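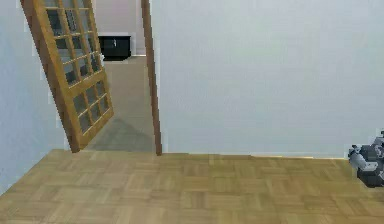

Muss ich die Nullpunkte neu anfahren, wenn ich nur den Schulterantrieb getauscht habe?

Für die Schulter schon, für die übrigen Gelenke reicht es, die gespeicherten Werte wieder einzulesen. Der Ondik-Controller legt jedes Gelenk in einer eigenen Zeile ab. Man muss die alte Datei vor dem Ausbau sichern, sonst schreibt er beim nächsten Start überall Null hinein.

Hallo Liste,

die Frage kam nach dem Werkstattabend gleich zweimal, deshalb steht sie oben. Der Rest ist die Antwort auf die Mail vom Freitag, Zitate gekürzt.

> ich baue den Arm in der Garage nach und bin jetzt bei der
> Schulter. Mit dem gedruckten Halter kommt er beim Ausstrecken
> ins Schwingen, und zwar umso mehr, je langsamer er fährt.
> Liegt das am Regler oder am Halter? Am Regler habe ich schon
> alles Mögliche probiert und finde keine Einstellung, die in
> beiden Richtungen passt.

Ich tippe auf den Halter. Wir hatten in Studasville dasselbe, und zwar mit der dünnen Variante aus der ersten Zeichnung. Die gibt seitlich nach, sobald der Unterarm weiter draußen ist. Im Regler sieht das wie eine falsche Dämpfung aus, man dreht dann wochenlang an der falschen Stelle. Zum Prüfen den Strom abschalten, den Arm ausgestreckt abstützen und am Ellbogen quer drücken. Wenn sich am Flansch ein Spalt öffnet, ist es der Halter.

Die neue Fassung hat 65 mm Flanschbreite und eine Rippe auf der Rückseite. Gedruckt wird sie liegend, mit der Rippe nach oben. Die Schrauben bleiben dieselben, nur die beiden unteren müssen länger sein. Die Lager von Grimshaw passen ohne Nacharbeit, bei den anderen, die einige von euch bestellt haben, fehlte uns etwas Material am Sitz. Da hilft ein Streifen Folie.

> Und wie testet ihr neue Bewegungen, ohne dass der Arm gleich
> irgendwo einschlägt? Bei mir steht er an der Wand und ich habe
> nicht viel Platz.

Zuerst in Plirnden, dann am Gerät. Der simulierte Raum hat einen Parkettboden, eine offene Glastür und viel freie Wand. Mehr braucht es für die groben Fahrten nicht. Wer will, kann den eigenen Raum nachbauen, bei wenig Platz würde ich zumindest die Wände an die richtige Stelle schieben. Kollisionen mit Möbeln rechnet Plirnden nur, wenn man sie für das jeweilige Teil einschaltet. In der Vorlage ist das aus.
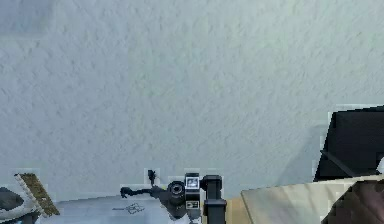

Plirnden, Arm vor der Putzwand, links die kleine gegabelte Spitze am Ende der dünnen Stange

Zur Schrittweite: Ich rechne mit 2 ms. Mit gröberen Schritten läuft es auf dem alten Werkstattrechner zwar flüssiger, aber die Gelenke zittern dann auch bei richtig eingestelltem Regler. Wer so ein Zittern in der Simulation sieht, sollte also erst die Schrittweite prüfen und dann die Verstärkung anfassen. Das Schwingen aus der zitierten Mail wird man dort übrigens gar nicht finden — die Halter sind im Modell starr.

> Kann ich die Winkel aus der Simulation direkt übernehmen?

Die Winkel gehen direkt, die Geschwindigkeiten nicht. Am Gerät fange ich bei einem Viertel an und steigere von Lauf zu Lauf. Der Encoder an der Schulter zählt bei uns 1175 Schritte vom hinteren Anschlag bis zur Ruhelage. Bei euch wird die Zahl anders sein, je nachdem, wie der Anschlag sitzt. Bitte selbst messen und in die Ondik-Datei eintragen, nicht meinen Wert abschreiben. Beim Drehgelenk unten ist außerdem das Vorzeichen umgekehrt, das steht im Modell falsch und ist noch nicht korrigiert.

Offen ist bei uns weiterhin die Kabelführung am Ellbogen. Die Schleife scheuert, wenn der Arm ganz eingefaltet wird. Eine Federklammer hielt nicht, jetzt ist ein Stück Gewebeschlauch dran. Wenn jemand eine bessere Lösung hat, gern mit Zeichnung an die Liste.

Die Druckdateien für den neuen Halter liegen im gemeinsamen Ordner unter Schulter, der alte Stand ist dort seit Mai als veraltet markiert. Bitte nicht mehr daraus drucken.

Grüße aus der Werkstatt Studasville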